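How Wrapping Protects What Is in the Box

By Armelle Brunet
Mar 28, 2023

A box on a moving truck does not ride smoothly. It is lifted, set down, tilted, and pushed against other boxes. Each of these movements passes through the cardboard and into whatever is inside. Packing is the job of making those pushes smaller before they reach the object.

The science behind it has two main parts: force and space.

Force

A force is a push or a pull. When a box is dropped, it speeds up until it meets the floor. Then it stops. The object inside has to stop as well. If it stops all at once, the force on it is large. If it stops a little more slowly, the force is smaller.

Soft material makes the stop slower. Crumpled paper, plastic wrap, and foam all squash when something presses on them. While they are squashing, the object is still moving a small distance. That small distance can decide whether a mug breaks.

You can feel this with your own hand. Press your fist into a pillow, then press it against a table. The pillow moves before it pushes back hard. The table hardly moves at all.

Space

An empty gap in a box lets things slide. An object that slides gains speed, and when it reaches the wall of the box it has to stop. Packers call the material that fills these gaps void fill. "Void" means an empty place.

A flat sheet of paper makes poor void fill. It lies on the bottom and takes up almost no height. If you crumple the same sheet, it becomes a lump full of folds, with air trapped between them. The sheet still weighs the same, but it takes up far more room. The folds also act like small springs.

Thin plastic wrapping can be crumpled in the same way, though it often opens out again when you let go. Paper holds its folds better. 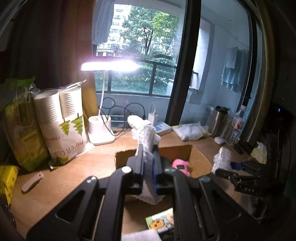
Why shouldn't you fill a box until the lid bulges?
A bulging lid cannot lie flat, so the tape has to hold it down and may peel away. Other boxes will not sit level on top of it, and the things inside are squeezed all the time, even when the box is standing still.

Nesting

Some objects are made to fit inside each other. This is called nesting. Paper cups nest because they are wider at the top than at the bottom. Each cup drops into the one below it until only its rim is left showing. A long stack of cups then takes up much less space than the same cups standing side by side.

Nesting also makes thin objects stronger. One paper cup is easy to crush. In a stack, every wall has other walls pressed against it, and the layers share the force. The rims at the open end are the weak part, so a stack should not go under anything heavy.

What goes where

Heavy things go at the bottom. A box with its weight low down is harder to tip over, and the light things are not crushed. Flat things, such as cards and thin books, can stand on edge along the side walls. Round things roll, so they need void fill on at least two sides.

Cardboard itself has a direction. Inside the wall of many boxes is a wavy layer called fluting. The waves usually run up and down, like a row of tiny columns, and they carry the weight of the boxes above. If the box is laid on its side, the columns lie down too, and the walls carry less.

A test to try

You need a small box with a lid, a hard-boiled egg, and 3 sheets of old newspaper. Ask an adult before you begin.

Put the egg in the box with no paper and close the lid. Tilt the box slowly and listen. Now crumple the sheets and pack them under, beside, and over the egg. Tilt the box again. If you still hear the egg knock, there is a gap – open the lid and find it.

Next, swap the crumpled sheets for flat ones and repeat the test. Write down what you heard each time.

Words to know

Fluting: the wavy layer inside a cardboard wall.
Nesting: fitting objects one inside another.
Void fill: material that takes up the empty space in a box.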